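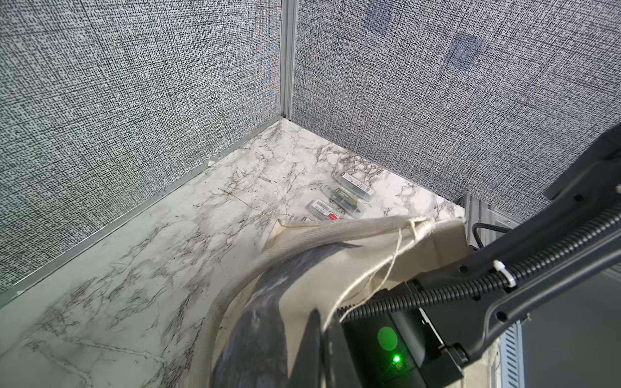 Does a cotton tote replace the carrier bag? Packing trial, group report

Introduction
The Etden shop began giving out canvas tote bags last year and says on its counter card that one tote "does the work of 40 carriers". Our group doubted this. The card doesn't say what the work is, or who measured it. We decided to look at one small part of the claim, which is whether a tote is any good for packing small boxed goods in clear plastic, the kind that hang on hooks near the till.

Method
We used a plain cream canvas tote and small clear packages with barcode labels. The packages were put down on a hard floor and had to go into the bag one at a time. A trial ended when all of them were in and the bag could be lifted without anything falling out. We did 40 trials with the tote and the same number with a thin carrier from Warkitz.

Results
The tote was slower. Canvas folds in on itself, and the mouth has to be held open or the package catches on the rim. With the carrier this happened less, but it slid about on the floor, and 2 of them split at the handle. No tote was damaged, although we only had the one, so that isn't saying a lot.

Flat packages tended to end up on edge at the bottom of the tote. We had expected them to stack. They didn't, and shaking the bag made it worse.

Discussion
Our trials say nothing about the "40 carriers" figure. To test that you would have to use the bag for months, wash it, and count properly. The Thoroddsen leaflet we were given in class quotes 3,947 uses for a cotton bag, with no source and no mention of washing, and we don't think it should be repeated until someone finds where it came from.

We would also question our own timing. The same person packed every time and was clearly quicker by the end. The tote trials were all done first, so some of the difference could just be practice. If we ran it again we would mix the order and use a stiffer bag as a third type. Skunent sells one with a flat base, but it was over our budget.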